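Jidutstead, March. Visit to Plenex, afternoon session.

Arrived 1:40, signed in, given a visitor badge and a pair of safety glasses that did not fit over my own. Glenys Catterall ran the tour. Nine of us, mostly from packaging. Dorothy Wainwright came over from Clustach and asked better questions than I did, so part of what follows is hers.

First half hour was slides. Skipped most of it in my notes. The points worth keeping: they train the two-arm cells on recorded runs driven by an operator, and they want 2000 recordings for a task before they bother to test it. The shelf task stood at 258 as of this morning. Catterall did not claim it was ready. She said she would sooner show us an unfinished one than the polished demo in the lobby, which I appreciated.

Then the floor. Cell is built from aluminum extrusion, with patterned panels on the back and sides. I asked why wallpaper. They change the panels and the floor covering between batches so the model does not learn the background. Ours had gray leaves on the walls and a dark red marble floor with white veins. Hard on the eyes, and the floor is shiny enough that I would expect reflections to cause trouble. Catterall agreed it was a problem but had no number for it.

Both arms sit on a rail along the front edge. Black grippers, camera on each wrist. The task is clearing small objects from the floor onto a two-tier shelf, sorted by type: pigs on the upper board, trucks on the lower.

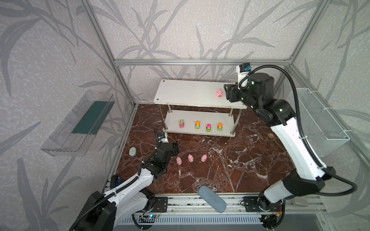
*Shelf task, both arms in. Trucks on the lower board, one pig on the upper, three pigs still on the floor.*

Things I noted while standing there:

- The cable on the right arm leaves the wrist in a wide loop and comes back down toward the base. Plenty of slack. Wainwright thought too much, and that it would snag on the side basket sooner or later. Catterall said they had rerouted it twice.
- The extra objects on the floor are distractors. They are supposed to be left alone.
- Small bare circuit boards at the front, below the rail. I would want a cover on those before letting anyone from our shift near it.
- Upper board has screw holes at the corners. Asked if a pig foot could catch in one. Not recorded as a fault so far.

Cycle time: 77 seconds for one full clear with an operator driving, best case. Under its own control it is slower, and she would not quote a figure. Fair enough. For our line the number means little anyway, as we would be handling Lungu cartons, all one size, and could fix their orientation upstream.

Asked about grip force on soft items. The fingers close to a commanded position and there is no force sensor at the tip. That rules out the pouches for now. Wainwright asked whether motor current could stand in for it. They have tried, and the reading is noisy at low loads. She wants the logs. I doubt she will get them.

Price for a cell was not discussed. Floor space was: roughly 189 cm across, including access on one side. Our bay by the strapping machine is tight but possible if the scrap bins move.

Left at 4:15. Coffee poor.

To do: send Catterall the carton drawings, ask for the rail travel in mm, check whether the bay has a spare 16 A circuit. Return the badge, which I still have in my jacket.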